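Akness Returns Center, Fernerville
Employee questions about the picking arms
Posted by the Operations Office, updated February

These are the questions that came in through the break room box and the shift meetings. Answers apply to the Fernerville building only. The Mazza warehouse has its own schedule and will post its own page.

Why are we putting in robotic arms?

Mixed household returns are the slowest line in the building. Each item has to be lifted out of a bin, looked at, and put in the right tote. We have had trouble filling the late shift on that line for 3 years, and it has the most wrist and shoulder complaints of any area.

Is anyone being laid off?

No. The 609 people on the Fernerville payroll keep their jobs and their current base pay. Some job duties will change. When someone leaves the sorting line on their own, that spot may not be filled again. We would like people to know that now.

Which jobs change first?

Bin sorters on lines 1 and 2. Sorters there will move to one of these:
Cell attendant
Inspection and grading
Repack
You will be asked for a first and second choice. Seniority decides when there are more names than spots.

What does a cell attendant do?

You bring bins to the cell, clear items the arm could not pick, and log the reason on the tablet. You also check the gripper at the start of the shift and call maintenance if something looks bent or loose. One attendant covers 2 cells.

Do I need a technical background?

No. Training is 3 shifts, paid at your normal rate, and takes place during your regular hours. Attendants do not program anything. If you want to go further, maintenance has an apprentice track and applications are at the HR window.

Will my pay go up?

Cell attendants get the same differential that forklift drivers get. Inspection and repack stay at the current sorter rate. The union has asked to reopen the inspection rate and that talk is not finished.

What can the arms pick and what can't they?

They are set up for loose, hard items that fit in one gripper: brushes, cups, bowls, plastic toys. Items that touch each other or lean against a wall of the bin take longer and are missed more often. Clothing, glass, and anything leaking stays with people.
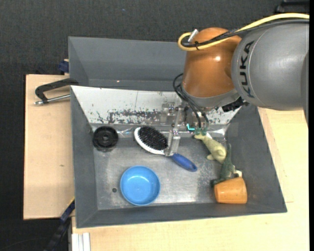
Please do not overfill. A bin with a few items spread out runs much better than a full one. If a bin comes off the truck packed to the top, split it before it goes to the cell.

Is there a pick rate I have to keep up with?

The target for a cell is 800 items per shift. It belongs to the cell and will not be used in your review. Your log entries will not be used that way either.

Can I reach in if something is stuck?

Not while the cell is live. Press the stop, wait for the lamp, open the gate, then reach in. This applies to supervisors too. Reaching in over the gate is a written warning the first time.

Why is the log system called Sadness?

It is the name the software came with. We asked, and it can't be changed on the tablets.

Where do I send a question that isn't here?

Use the break room box or stop by the operations office before 3 p.m. Night shift can leave a note with the shift lead. New answers are added to the bottom of this page.

Contact: Operations Office, Fernerville | © Akness. All rights reserved. | Back to top

This site uses cookies to remember your settings. Accept | Manage choices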